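My First Year Singing in the Parish Choir

When I moved to Pradstead I did not plan to sing. I planned to sit in the last row, listen to the Mass, and go home to practice my English with the television. But in my second month the choir lost two tenors, and Chi-keung Yen, who plays the organ, heard me sing the Gloria from behind a pillar. He waited for me at the door and asked if I could read music. I said a little. He gave me a black folder and told me rehearsal starts at seven.

I grew up with church singing, but it was different. In my grandmother's village we learned every hymn by ear, and the verses were as long as the priest needed them to be. If he was slow with the incense, we sang the first verse again. The hymnal in Pradstead has 549 hymns and the choir uses the numbers as if they were names. Somebody says "we take 200 after Communion" and all the pages turn, and I am still looking for the index.

The hardest for me was the psalm. In a hymn the melody helps you, because each syllable has its own note. In a chanted psalm you stay on one note for many words and then you must move at exactly the right word, together with the others. In my language the stress falls almost always in the same place. In English it goes where it wants. For several weeks I sang "deLIver" too late and "SALvation" completely wrong. Chi-keung marked my copy with a red pencil, small lines above the syllables, and I still have this copy in my folder.

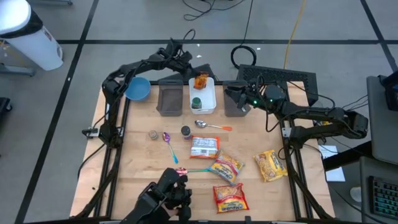 After some time I began to hear the words better than when I only read them. Psalm 130, "Out of the depths," I had known since childhood, but I knew it like you know the street where you live, without looking. When I had to prepare it as a cantor, I spoke it slowly in the kitchen for one week. The line about the watchmen who wait for the morning comes two times. I had always thought this was only for the music. Now I think a person who waits all night would say it two times.

In October we went to Lullport to sing Evening Prayer with the choir from St. Anne's. There were 14 of us and we went in three cars. Their church is much bigger, with a long echo, and our first hymn was a small disaster. We sang in our normal speed and the echo of each line was walking into the next one. Their director, Mrs. Mwakalinga, stopped us in a very friendly way and asked us to wait at the end of every line until we could hear the silence. It felt too long. At the service it was right. I have tried to keep this also when I pray alone, to leave a space between the sentences, but at home I am not so patient.

I am still not a good reader of music, and the low notes in the Advent pieces are not for me. This Lent we are learning a simple setting of the Reproaches for Good Friday, in Greek, Latin and English. The Greek is the easiest for me, which makes the others laugh.

If you are thinking about joining a choir and your English is not perfect, please go anyway. Ask someone to mark the stresses for you. Bring water.

Last updated: 07/04/2019

Comments

Mudura says:
I had the same problem with the psalms! Our cantor told me to speak it first in the rhythm of normal talking, and only later to add the notes. Which setting of the Reproaches are you learning?

Tenor from Lullport says:
You were better than you think. The echo catches all our visitors. Come again for Pentecost if you can.

Patty says:
I sat in that last row for nine years before I joined the altos. Thank you for writing this.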